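Re: [finishing] Water-based topcoat over bare ash, grain raise
October 2019
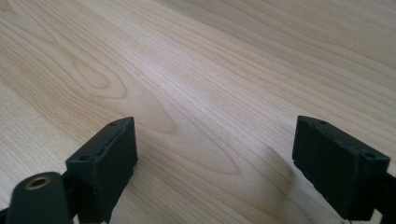 Ruxandra Chiriac wrote:
> Do you still wet the surface before the first coat? I went straight
> to 700 on the Trelomeck panels and the film came out rough anyway.
> Thinned the Andreadis topcoat by 5 percent, same result.

Yes, I still wet it. 700 is too fine for bare wood. It burnishes the earlywood, the first coat sits on top, and the fibers stand up later under the film. Stop at 180, wipe with distilled water, let it dry overnight, then knock it back by hand with a worn sheet of the same grit. Two or three strokes with the grain -- any more and you cut fresh fibers.

I would not thin the first coat. More water means more raise. Put it on full strength, wait 6 hours, then scuff with a gray pad. Keep your finer paper for between the later coats. I only go to 3000 when someone wants it rubbed out to gloss.

Shop humidity matters too. The Kakalthorpe batch in March took roughly twice as long to sand clean, and the pads loaded up at once.

What tip are you spraying with? If it is the one from the Trarkness kit, check the filter first -- dried finish in there feels just like raised grain.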